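Can a Machine Do It Yet? A Chore-by-Chore Guide for the Hopeful

Every few months a reader writes in to ask whether to hold off on buying a new mop, on the theory that something with arms is coming to do the mopping. Buy the mop. For the rest of your list, I have tried to sort the chores by how long you'll be waiting.

1. Floors

Yes, mostly. Pick up cords, socks and anything with a fringe before you let the thing loose. Put the dock against a wall with clear space on both sides. Empty the bin more often than the manual says, and cut the hair off the brush with a seam ripper. Corners are still yours.

2. Dishes

You have owned a robot for this for years and it lives under the counter. What you want is something to load it, and there I have bad news. Forks nest, bowls slide, and the good knife shouldn't go in at all. Scrape, don't rinse, and face everything toward the middle.

3. Putting small parts where they go

My shop shelf has 12 coffee cans of pegs, dowels, shelf pins and cabinet feet, and I'd hand the lot to a machine tomorrow. Fingers are the part to watch. A peg has to be pinched, stood up straight and let go of without being knocked over, and I can't manage that myself before coffee.
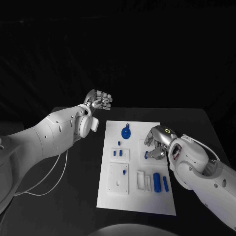 4. Laundry

Washing, yes. Drying, yes. Folding, no, and fitted sheets are a matter for prayer. Lizeth Rivadeneyra, my neighbor, stuffs each sheet set inside its own pillowcase and has never folded a fitted sheet in her life. I recommend her method over any appliance I have tried, including the Lustodel folding rack, which folded itself once with my sleeve in it.

5. Sorting the junk drawer

No. A machine would need to know which dead battery you are sentimental about. Until then:

Dump the drawer onto a light-colored board or an old sheet pan.
Group by shape first and purpose second.
Give anything that rolls its own tray with sides.
If you can't name it, it goes in a jar with the month on it. Throw the jar out a year later.

The board helps more than you'd think. Small parts vanish on a dark bench, and a white sheet of anything under them will save your eyes and your temper. Works for people, works for machines.
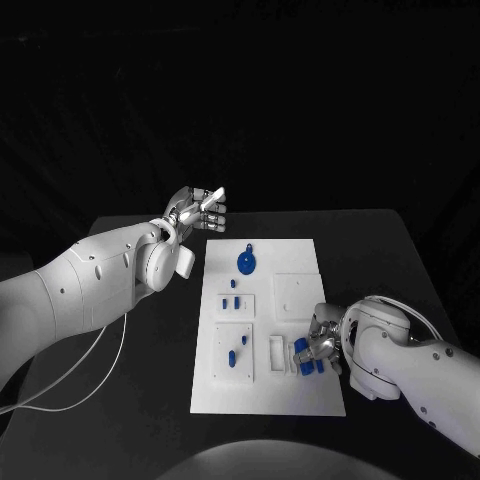
Bloxham, November

A few of you asked for an update after the last list, mainly Hernán Huamán, who wants his flat-pack furniture assembled without his involvement. Hernán, I looked into it. Blocks and pegs on a nice flat board with plenty of elbow room are one thing. A bookcase on shag carpet, with the cat on the instructions, is another. Keep the hex key.

In the meantime, some habits that make assembly less miserable for whoever or whatever is doing it:

Lay out every part before you open the hardware bag.
Stand the pegs up in a scrap block with holes drilled in it, so you can see at a glance which size is missing.
Leave a slot or hole empty on purpose for each part that's in use. An empty hole is a reminder.
Start all the screws by hand before tightening any of them.
Keep one hand free. It will be wanted. 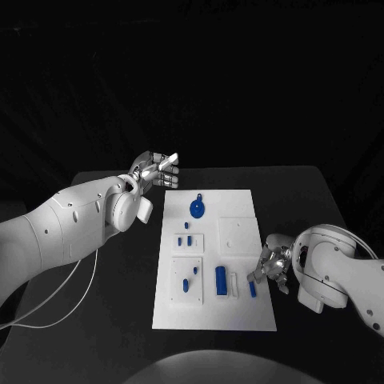

As for what you should pay for any of this, I'd set the bar low. A helper that costs $2000 and handles pegs but can't find the trash can has to be judged against a teenager, who costs more but can be sent to the store. My own spending so far comes to $70, for a secondhand Kurard floor sweeper that does the hallway well and is afraid of the bath mat.

6. Windows, gutters, the top of the fridge

Windows: there are gadgets. Tie on the safety line. Gutters: hire someone with a ladder and insurance. Top of the fridge: lay down wax paper, change it when you can write your name in it, and don't let tall people visit.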